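Sports Event Operations
Handout 7: Promotions, Giveaways and the Between-Innings Show

Read this before the session. The worksheet at the end is due when we come back in March, and yes, it counts.

1. What a promotion is for

A minor league ball club has very little say over its product. The big club sends down the players, calls up the ones people have started to like, and occasionally returns a pitcher with instructions that he throw no more than one inning. The front office controls the parking, the food, the music and whatever happens on the field while the teams change sides. Promotions live in that last category, and for a lot of ticket buyers they are the evening.

Keep two terms apart. A giveaway is an object handed to a fan, usually at the gate. An on-field promotion is an activity, usually with a contestant who has been told to smile. They come out of different budgets and they fail in different ways.

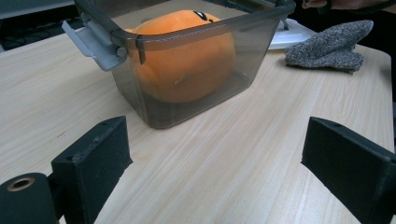 2. Choosing the item

Our running case is the Rendel club, which plays in a small park with one main gate and a loyal, aging crowd. In the season we are studying, Rendel ran 23 promotional dates. Nine were giveaways. Four of those nine brought in more walk-up buyers than an ordinary game against the same opponent. The other five brought in the people who were coming anyway and sent them home with something to store.

The four that worked had a few things in common. They were announced early. The item could be used by a child on the spot, in the seats, without batteries or an adult. And the quantity was printed on the schedule, so a family could decide whether to leave the house before supper.

Caps are safe. Shirts are less safe, because shirts have sizes, and every club in the history of the sport has ordered too many mediums. Anything that can be thrown will be thrown, generally at about the time of the first bad call. Soft items are kinder here. Baseballs are a poor choice, as several clubs have found out in front of an umpire.
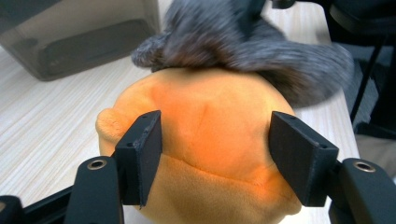 Ordering is where most student plans fall apart. Work backward from the date. The supplier in our case, Pakis, wants artwork approved well ahead of delivery, and approval means one person at the club has signed off, in writing, on the colors, the spelling and the logo. Rendel let five people approve its bobblehead. It arrived with the right uniform, the right number and a left-handed batting stance on a right-handed hitter. The fans loved it, so the club now claims it was on purpose. You may not use this defense in your worksheet.

3. The gate

Doors open at the posted time. If the schedule says 5:30, the first fan is handed the first item at 5:30, even if the band is late and the mustard isn't out.

One item per ticket, per person, per pass through the gate. Decide in advance what happens with babies. (Most clubs give the baby one. The parents will argue otherwise, and there is a line behind them.)

Hold back a small number for sponsors and for the inevitable season ticket holder who was stuck in traffic. Write the number down. A holdback nobody wrote down has a way of ending up in the trunks of staff cars.

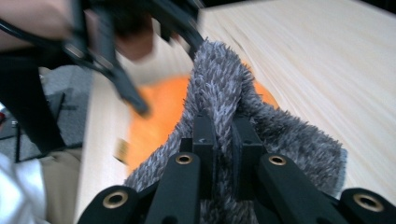 Gray shaggy fabric over an orange object.

4. Between innings

You have the time it takes the teams to change sides, minus the time it takes to get your people off the grass. The umpire does not care that the sack race is close.

Plan each spot on a single card: name of the spot, sponsor read, contestants, props, who walks them on, who walks them off. The last item is the one students leave out. Rendel once had a contestant from the Mughal Grill dizzy bat race wander into the visiting bullpen and sit down. The relievers were nice about it.

Contestants are picked by the second inning and signed up on paper. Ask about knees. Ask about backs. Ask, as tactfully as you can, how much beer. Children need a parent's signature and a parent present, and the two should be the same parent. 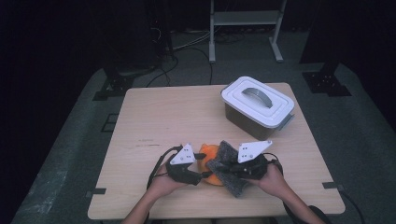

Props go out and come back with the same person. A prop that lives on the concourse between spots will be sat on, borrowed or eaten. Repair what you can overnight and retire what you can't; a mascot race with one mascot missing its head is a very different promotion.

5. Rain

Giveaway dates don't move just because the game does. If the gate has opened, the items are gone, and the makeup game is an ordinary one. If the gate never opened, announce the new date that night. Put the policy on the back of the pocket schedule in type a person can read.

6. Reading

Course packet, the Iltden case, all of it, including the appendix on fireworks permits. Skim the chapter on sponsor contracts. Don't skim the part about exclusivity, or you will put two competing mattress stores on the same dugout.

7. Worksheet

Plan one giveaway and one between-innings spot for the Rendel club. For the giveaway, give the item, the quantity, the holdback, the order date and the announcement date. For the spot, turn in a complete card. Two pages at most. Plans with T-shirt cannons must include a paragraph on where the cannon is kept and who has the key.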